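Rasmont Druto 9 Smoke Alarm Base Station: Review

The Druto 9 is a wall-mounted base station that collects signals from wireless smoke and heat detectors in clinics, care homes and small hospitals. We ran one on a two-story test site from April, with 68 detectors paired out of a stated limit of 140.

Pairing is done one detector at a time from the front panel. Each takes a button press and a four-digit zone code. Codes cannot be edited later, only deleted and entered again, and a typing error on a full floor costs time.
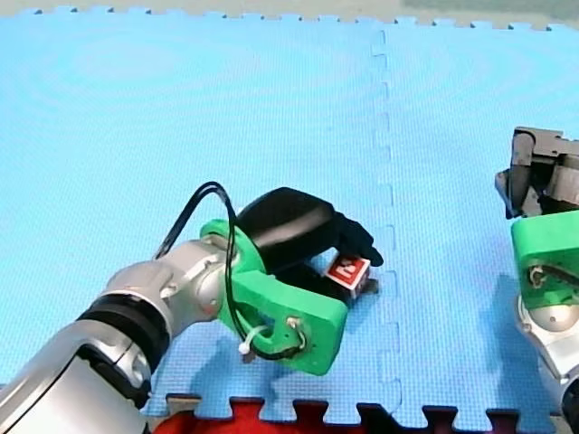

Silver arm with green bracket and black gripper.

Alarm delay was short and steady. The longest gap between detector trigger and panel alert was 9 seconds, through two closed fire doors. The older Kolář unit we keep for comparison lost the signal at the same spot.

The event log holds 2161 entries before it overwrites the oldest. Export is by USB stick only, as plain text – the columns do not line up if zone names are long.

Battery backup carried the panel through a full night. The low-battery tone is the same pitch as the fault tone, and staff at the Utport site mixed them up twice. Rasmont should change this in firmware.

Good range, dated menus. Suitable for sites with one trained person per shift. Larger buildings will need the wired version.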